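Notice to Residents of the Lower Terrace

Issued by the Office of the Registrar of Wells, Municipality of Brurnero

1. The Office has received 143 written inquiries concerning the well at the foot of Lindsay Street. Individual replies will not be sent. Residents are asked to accept this notice as a reply to all of them.

2. The well was dug when the town had 70 households, and it has been listed in the register ever since as Well Nineteen, depth unrecorded. In November the Deputy Registrar, Parviz Nazari, lowered the standard line in order to complete the entry. The standard line is 254 feet long. It did not reach the bottom. A second line was requested from the Asteo depot and tied to the first, with the same result.

3. While the second line was being drawn up, Mr. Nazari reported a pull on it, which he described in his statement as courteous. When the end of the line came into the light, a slip of paper had been tied to it with a knot of the type used by this Office. The slip read: "Please state the purpose of your inquiry."

4. Mr. Nazari stated the purpose of his inquiry on Form 6 and lowered it. He did so without consulting the Registrar. He has been reminded of the procedure.

5. The form was returned the next morning, stamped. The stamp is round and shows a well seen from beneath, with a small disk of sky at its center. The accompanying letter was signed by one Soudabeh Jalali, Registrar of Openings, who wrote that her own office had long carried an entry for an opening above Giltamier, height unrecorded, and would be grateful for any figure that could be supplied.

6. The Registrar, Shakuntala Rana, replied in her own hand. Copies of this correspondence may be read at the front counter between nine and noon. Residents are asked not to remove the letters, and not to write in the margins. The person who wrote "ask if they have my brother" on the third letter is not in any trouble, and may call at the side door after hours.

7. It has been agreed between the two offices that the depth of the well and the height of the opening are the same figure, and that each office shall measure half. The point at which the halves meet has not been found. Svitlana Derkach of the Surveys Section was lowered in the inspection chair to look for it. She was gone for the length of an afternoon by our clock. By hers it was a little longer. She reports that the walls are dry and well kept, that the stone changes color from gray to a warm brown, and that at a certain place she could no longer say whether she was being let down or drawn up. She heard someone sweeping. She called out the name of her office, as required, and the sweeping stopped, and a voice asked whether it was raining where she came from. She said that it was. The voice said, "Still?"

8. Ms. Derkach has asked to be assigned to the next descent. Her request is under review.

9. Regarding buckets. Water drawn from Well Nineteen has been tested and is fit to drink. Residents who find that the bucket comes up holding items other than water should bring those items to the Office, where they will be entered and kept. Residents who have been sending items down are asked to attach a label. Rowena Belmonte of Lindsay Street, who has for many years lowered a loaf on the first cold evening of the winter, is exempt from the labeling rule at the written request of the office below, which states that her loaves are known to them.

10. The fence will remain in place. The gate in the fence will remain unlocked.

11. Further letters will be posted as they are received. The line is checked at six each evening. Residents who wish to be present may stand on the north side, and are asked to keep their voices low, as it is early morning there.

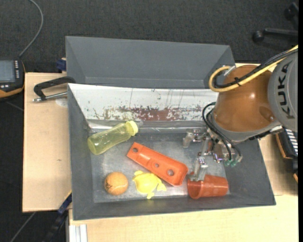 Why was Rowena Belmonte excused from labeling what she sends down the well?

The office below asked for the exemption in writing, stating that her loaves were already known to them.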